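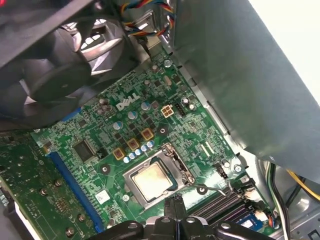
The job that autumn was to teach the arm to take old office computers apart, and I was hired to be its hands. Conneely had bought 2000 of them from an insurance company that was closing its offices, and they stood on pallets all the way to the loading door. I sat at a bench behind a glass partition with a handle in each fist and a screen in front of me. On the screen was whatever the wrist camera saw. That first Wednesday it was a Dell with the side off, the name printed in white across the green board, and the processor sitting bare in its socket with the thin lever beside it. I looked at the lever and the lever looked very small.

The woman who trained me had come over from Stirkar when they shut their line. She stood behind my chair with a clipboard.

"Don't go for it yet," she said. "Hold still over it. Let it have a good look."

"It's a recording," I said. "It isn't looking."

"Hold still anyway."

I held still. The fingers of the gripper filled the bottom of the picture, thick and black. I squeezed the right handle and they closed a little. I let go and they opened. There was a short delay, long enough to make you doubt yourself, and after an hour you stopped noticing it.

The software was called Ziso. You pressed a pedal to start a take and pressed it again to end one, and then Ziso asked you if the take was good. You said yes or no. The good ones went off at night to be learned from. I never saw where they went. In the morning there was a number in the corner of the screen, and that was how many good ones I had.

I missed the lever four times that first day. Twice I came down on the metal frame around the chip and the arm stopped itself with a click. Once I caught the lever and it slipped off and snapped back, and I said a word that the headset picked up. The last time I had it properly and pulled the wrong way.

"Out, then up," said the woman from Stirkar. "It has a little hook. You have to come out from under the hook."

"I know how they work. I've done it with my fingers."

"Then do it with your fingers. Show me."

I took my right hand off the handle and did it in the air. Push down, out, up. She watched my hand and not my face.

"You pushed down first," she said. "You didn't do that with the arm."

I hadn't known I pushed down. I did it in the air again, and there it was, a small push before anything else. I took hold of the handle, pressed the pedal, and came down beside the lever. I pushed, slid out and went up. The lever came with me. Ziso asked if it was good and I said yes.

By the end of the month I had 24 good takes on a bad day and a lot more on a good one. My wrists ached. At home I caught myself picking up the salt by going above it first and waiting. My sister noticed that I opened my hand too wide for things.

In November they let the arm try by itself. We all stood along the glass, me and the woman from Stirkar and two men in clean jackets from Wokness, who were paying for it. There was another old computer on the bench with its side off. My chair was empty and the handles hung on their hooks.

The arm went out over the board and stopped. It stayed there. One of the men from Wokness looked at his watch.

"Is it stuck?" he asked.

"No," I said. "It's having a look."

It came down next to the lever. It pushed, moved out and went up, and the lever stood open. Then it did something I didn't expect. It opened its fingers and closed them twice, quickly, with nothing in them.

"What was that?" said the man.

The woman from Stirkar wrote on her clipboard. I didn't answer him right away. I do that when I've finished a thing. I do it with my own hands, to get the stiffness out, and I must have done it on the handles at the end of every take, before I pressed the pedal.

"It's in the recordings," I said.

"Can you take it out?"

"I'd have to do them over."

The two of them talked for a while by the loading door. It cost roughly a second each time, one of them said, and there were a great many computers. Then they came back and said to leave it.

I did 27 more days there, teaching it the memory and then the fans. When I went to hand in my badge the arm was working with the lights half off. I stood at the glass with my coat on and watched it lift a lever. It opened and closed its fingers twice, and went on to the next one.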